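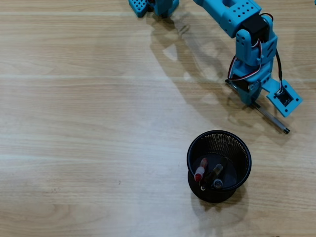 What do you clean a laminate tabletop with?

Warm water, a drop of dish soap and a soft cloth. Wipe with the grain, dry it right after. Skip the scouring powder and the green scrubby side of the sponge, both will dull the surface for good.

Collado Tabletop, Light Wood
by Dredent
Top only, or top with Lemard legs

In stock. Ships from Wonurport.

Size: 60 x 27 inches
Finish: laminate, light wood, pale beige-tan
Grain: runs the long way
Edge: matching band, all four sides
Underside: plain backer, unfinished look
Legs: not included unless you pick the set
Assembly: screws and a screwdriver for the set, your own base for top only

About this top

Our plain one. Light wood look, long straight grain, softer browns and creams in it so it doesn't read as one flat color. Goes in a workroom, a kitchen corner, a kid's room, a back office. We sell more of these than anything else on the Dredent list and we've quit trying to guess what people do with them. Sewing. Homework. Packing orders. Soldering (put a mat down). One customer bought two and made a counter for a school bake sale, then kept them.

It's a satin finish. Not gloss, but laminate is laminate and you will get some glare if there's a window or a bright light low across it. Turn the table so the window's at your side and it mostly goes away. If glare really bothers you, ask about the charcoal, it's much flatter.

Small dark flecks here and there are part of the wood pattern. If it wipes off, it was dirt. If it doesn't, it's the print. We get emails about this every month so, there it is.

What it's good for

Everyday work. Writing, crafts, laptops, light tools, lunch. Wipes down fast. Crayon comes off with soap and a bit of patience. Ballpoint, rubbing alcohol on a cotton ball, then water.

Clamps are fine with a scrap of cardboard under the jaw. Don't crank them. People who mount things to the edge (vises, lamp arms, monitor arms) should put a scrap board underneath to spread the load, the backer will dent otherwise.

What it's not good for

Outdoors. Damp basements, garages that sweat in August. Hot pans straight off the stove. Cutting directly on it, please use a board or a mat. Standing on it to change a light bulb. We know. Don't.

Also not a food prep counter next to a sink. Water sitting on a seam will find its way in and then the edge swells and there's no fixing that.

Options

Top only. Comes flat, wrapped, corner guards on. No holes drilled underneath so you can put your own base wherever you want it.

Top with Lemard legs. Straight steel legs, black, screw-on plates. Leg positions are marked underneath in pencil. Feet adjust a little for uneven floors, turn them by hand before you load the table up, not after.

Other finishes. We do this size in seven colors. Light wood, charcoal, white and gray stay in stock. The rest are made when enough people ask. Same price on all of them.

Custom sizes. Sorry, no. We can't cut these down for you, and the cut edge needs banding, so if you cut it at home get the iron-on stuff and do it the same day.

Putting it together (set)

Lay the top face down on a blanket or the flattened box. Not on concrete.
Find the pencil marks.
Set each leg plate on its marks, start all the screws by hand.
Snug them down a little at a time, going corner to corner.
Use the screws in the bag. Longer ones will come through the top and that isn't covered.
Get a second person to flip it. Lift, dont drag it over on its legs.

If you use a drill, lowest clutch setting. The core strips easily if you lean on it, and a stripped hole is a pain. If it happens anyway, wood glue and a toothpick or two, let it dry overnight, try again.

Care

Daily: damp cloth, dry cloth.
Sticky stuff: warm soapy water, let it sit a minute, wipe.
Tape residue: a little cooking oil, rub, then soap to get the oil off.
Marker: rubbing alcohol. Test a corner first.
Scratches: light ones sort of disappear along the grain. Deep ones, a filler stick in the closest tan. Won't be invisible.
Rubber feet: some of them leave a yellowish ring if they sit for months in one spot. Felt pads or a sheet of paper under anything that lives on the table full time.

No wax, no furniture polish. It leaves a film and then every fingerprint shows.

Shipping and pickup

Goes out by ground freight, boxed flat. The box is long and awkward, two people is better on stairs. Driver leaves it at the door, inside delivery is extra, call first.

Pickup at the Wonurport warehouse is free. Mornings are best. Bring a vehicle it really fits in, measure before you drive over. We have rope but not much.

Check the corners before you sign. If one is crushed, write it on the slip, take a photo, send it to us. We swap it, no arguing. If it's not on the slip it gets complicated.

Returns

Unused, in the box, and you pay the freight back. Tops with screw holes in them can't come back. If there's a defect that's on us, including the freight. Keep the corner guards till you're sure.

Schools and shops

We did a run of some 600 light wood tops for a school district and still have stock from the same batch, so color match on a big order should be good right now. Later batches can be a touch warmer. If you're lining tables up end to end, order all of them together and say so in the notes, Hawi will pull them from one pallet.

Quotes: Hawi Gebru, orders desk. Purchase orders OK. Tell her quantity, top only or set, and if you have a loading dock.

Customer notes

"Bought for a hobby bench. Flat, clean, easy to wipe. The legs took me longer than it should have, my own fault, had one plate on backwards." Sioned Prydderch

"Color is lighter than my floor which is what I wanted. Box was beat up but the top was ok."

"Wish it came in a deeper size. 27 is a bit tight with a monitor and a keyboard and a cat. Otherwise good table."

"Second one I've ordered. Matches the first pretty well, you can tell if you look for it."

Stuff people ask

Will the Lemard legs fit a top I already have? Usually. Needs to be thick enough for the screws in the bag, so hold one up against the edge and look before you start.

Can I join two together? Yes, mending plates underneath. There'll be a seam. Crumbs go in it.

Can I paint it? You can try. Scuff sand, bonding primer, then paint. It'll chip sooner than painted wood and you lose the warranty.

Do you sell the legs seperately? Yes, see the Lemard page. Sets of four only, no singles.

Is the grain the same on every one? It's a repeating pattern but the sheets get cut at different spots, so no, two tops side by side won't line up exactly.

Samples

Small chips of every finish, free, one set per customer. Email with your mailing address and put "chips" in the subject line so it gets to the right person. They go out with the regular mail.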